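Parach社ラボ見学メモ(11月)

とりあえず忘れないうちに。帰りの電車で打ってるので誤字はご容赦。

行き先はParachの実験棟。積み木を並べたり寄せたりする作業をロボットアームに覚えさせてるところ。前から一度見たかった。募集は7人枠で、自分は繰り上げで入れてもらった。

受付は13時から。名札もらって、ロッカーに荷物、スリッパに履き替え。首から下げるものは全部外してくださいと言われる。ストラップも。名札はクリップ式。このへんはちゃんとしてる。

最初に会議室で座学。30分の予定が45分に延びた。会社の説明はほぼ飛ばして、中身はほとんど「先月の停止トラブル」の話。正直こういう見学で失敗談をここまで出してくれるのは珍しいと思う。資料は持ち帰り不可、以下は手元のメモから。

何が起きたか。

アームの先に細長い棒状のツールをつけて、板の上の積み木を押す作業。つかまない。押すだけ。だから安全側の設計も「力は弱い、ゆっくり動く」が前提になっていた。制御はLodarという社内のソフト。

夜間の連続運転中、ツールの先が板に押しつけられたまま横に動き続けた。73秒間。異常停止はかからず、最後は作業領域の端の位置制限で止まったとのこと。板に長いひっかき傷、ツールの取り付け部が少し回って、先端の位置がずれた。人は近くにいなかったのでけが人なし。

73秒というのが微妙な数字で、映像だと普通に作業してるように見えるらしい。そこが怖い。ガンとぶつかれば誰でも気づく。押しつけたままスーッと動いてるだけだと、遠隔の監視画面では気づけない。実際、当直の人は画面を見ていて、見ていたのに通してしまった。

原因は一つではなかった。メモの順に書くと

・板を交換した。新しい板のほうが前のより5ミリ厚かった
・高さの基準は前の板のまま。交換手順書に「高さの再測定」の行がなかった
・力の異常検知のしきい値が、ツールの軽い接触で止まりすぎるからと、少し前に上げてあった
・上げた記録はある。戻す期限の記録がない

どれか一個だけなら止まってたはず、という説明。うーん、まあよくある形。うちの現場でも段取り替えのあとに測り直しを省いて、似たようなことをやってる。聞きながら胃が痛かった。

質問タイムで、しきい値を上げたのは誰の判断かと聞いた人がいた。答えは「担当者の判断で、当時は承認が要らなかった」。今は要る。設定ファイルの変更は二人で確認しないと反映されない仕組みにしたそう。ただ夜中に急いで直したいときはどうするのか、と重ねて聞かれて、そこはまだ詰めている最中と。正直な答えでよかった。

そのあと移動して実機。柵の外、黄色い線から先は立入禁止。見学者用の非常停止ボタンが柵の手前に一個あって、最初に全員一回ずつ押させられた。これはいい。押したことのないボタンは、いざというとき押せない。思ったより固かった。
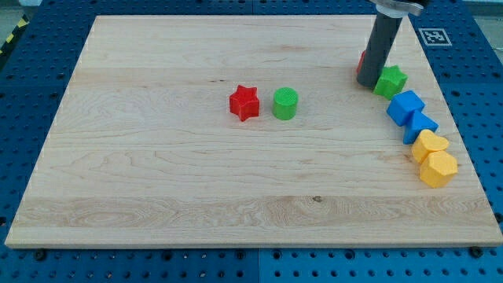
案内の人の話でメモしたのは、板の固定と高さの確認のところ。今は板を替えたら必ず、四隅と中央の高さを測って記録してから動かす。測らないとLodarが起動しない。手入力だと数字を写し間違えるので、測定器から直接取り込む形に変えた。取り込みの作りこみに一番手間がかかったと言っていた。

あと接触時間の監視。力の大きさだけを見るのをやめて、「どのくらいの間、下向きに押し続けているか」も見る。7秒続いたら止める。なぜ7秒かと聞いたら、ふつうの押し動作の記録を調べて、いちばん長いものに余裕を足した値だそう。ただ、積み木をまとめて長く押す動作だと引っかかって止まることがあり、現場からは長くしてくれと言われてるらしい。で、また上げたくなる。前回と同じ流れになりかけてるので、今回は変えるなら試験記録をつけること、という決まりにした、と。

停止のデモもあった。先端の下に薄い当て物を入れて、わざと高さが狂った状態をつくる。動き出して、しばらくして止まる。アラーム音が思ったより小さい。後ろの人は聞こえてなかったと思う。空調の音がけっこうある部屋なので、あれは大きくしたほうがいい。アンケートに書いた。

止まったあとの復帰も見せてもらった。ここが個人的に一番勉強になった。止まった姿勢のまま再開させない。いったん真上に逃がして、ツールの取り付けのゆるみを手で確認して、位置合わせをやり直してから。前回の事故では、止まったあと一度そのまま再開しかけていたんだそう。先端がずれた状態で。早番の人が板の傷に気づいて止めた。これ資料には小さくしか書いてなかったけど、本当は一番大きく書くべき話では。

位置のずれはカメラ側からはわかりにくいらしい。画像では積み木の位置は合ってる。アームも自分の角度は正しいと思ってる。間の取り付け部だけ回ってる。だから取り付け部に合いマークを入れて目で見る。最後はマジックの線一本。こういうのは好き。

帰りぎわに隣の部屋を少しだけ。JodovとWijayaという別のプロジェクトが入っていて、撮影不可、説明もほぼなし。Wijayaのほうは同じ板交換の手順書を使っていて、今回の改訂もすでに入ってるとのこと。Jodovはまだ。「年内には」と言ってた。棚に古い板が立てかけてあって、例の傷のやつ。触らせてもらった。爪が引っかかるくらいの深さ。数字で聞くより伝わる。新人教育でも触らせてるそう。

気になった点、メモのまま。

・見学者の非常停止ボタンは一個だけ。端に立っていた人からは遠い
・アラーム音(上に書いた)
・夜間の当直は今も一人。監視の仕組みは増えたけど、人の体制の話は出なかった。聞けばよかった
・座学の資料、字が小さすぎる。後ろの席だとグラフの軸が読めない
・スリッパで実験室に入るのはどうなんだろ。足先を守る靴を貸してほしい

よかった点は、失敗の経過を時刻順にそのまま出してくれたこと。たいてい対策だけ見せられて終わるので。経緯があると、自分のところのどこが似てるか考えられる。

うちで明日からできそうなのは、治具を替えたあとの高さ測定を手順書の行として足すこと。それと、しきい値を一時的に変えたときの「いつ戻すか」の欄。これはエクセルに列を一本足すだけなのですぐやる。接触時間のほうは今の制御盤だと無理かも。メーカーに聞いてみる。

16時半解散。駅までのバスが一時間に二本しかなくて、一本逃して寒いなか待った。次に行く人は時刻表を見てから出たほうががいいです。質問の回答で後日メールすると言われたものが残ってるので、来たら追記します。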